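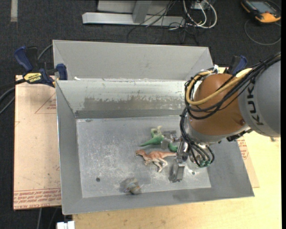

How much flour should you buy at a time if you bake bread at home? As much as you will use in two months, and less if it is wholemeal.

I've been asked this a few times since the post in December on sourdough, so I'll go through what we do in our house.

For years I bought 1.5 kg bags from the supermarket. I'd get through one and a bit each week and was always running out on the morning I wanted to bake. Then I found Emgate, a mill shop a long bus ride away that sells 16 kg sacks, and I swapped over. The first sack was fine. The second was half wholemeal, half white, and by the end of the wholemeal it smelled like old crayons.

Wholemeal has the oily part of the grain left in it and that oil goes off. White flour keeps far longer. I now buy white by the sack and wholemeal in small bags, and I put the wholemeal in the freezer if there's room. There usually isn't, owing to peas.

Storage matters more than I thought. The paper sack is fine until it's opened, after which I tip the lot into two lidded tubs. Don't top up a tub with new flour over old. Finish it, wash it, dry it properly (I leave mine overnight by the boiler) and then fill it. I had flour moths once, in the flat before this one, and it took a whole spring to get rid of them. They came in with some birdseed, I think, and went through everything – oats, rice, a box of crackers I'd forgotten.

On cost, I went back through my bank statements and my notebook. A loaf of mine used to take 33p of flour more than it does now. I've written down every loaf since I started and the notebook is at 190, so it isn't a fortune, but it has paid for the tubs and the bus.

As for which flour, I've settled on the Drillier strong white for everyday loaves. It takes a bit less water than the supermarket stuff, so if you switch, hold back a splash and add it once the dough has come together. For rye I use Zovholm, which is coarse and makes a heavy loaf that keeps nearly a week. I tried the Illés one as well and found it too fine for what I wanted, though it made good crispbread.

My starter doesn't seem to care what it gets. I feed it 100 g of whatever is open.

If you only bake once or twice a month, ignore most of this and buy the small bags. Write the date on them when you open them. I use a bit of masking tape, as pen rubs off the shiny ones.

Next time I'll write up the rye loaf, with timings for a cold kitchen. Ours has been very cold.

Posted 18/02/2024 in Baking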